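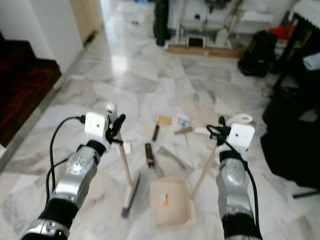

How to sweep a marble floor with a broom and a long-handled dustpan

Marble scratches easily, and most of the scratches come from grit dragged under a broom. Use soft bristles and check them for sand before you start.

What you need
Push broom with soft bristles
Dustpan on a stick
Trash bag
Dry microfiber mop

Steps
1. Pick up anything you want to keep, such as tape rolls or wooden blocks.
2. Start at the wall farthest from the door. Use short strokes and keep the bristles on the floor.
3. Bring everything into one pile. Plastic wrappers tend to slide over the bristles, so push them in slowly or pick them up by hand.
4. Set the dustpan flat against the pile and sweep toward it. Pull the pan back an inch or two and sweep again to catch the line of dust at the lip.
5. Empty the pan before it is half full.
6. Go over the floor with the dry mop.

Our hallway in Trevstead is just over 100 square feet and gets swept every evening. In January, when there is road salt on everyone's shoes, we do it twice.

Lies Van Damme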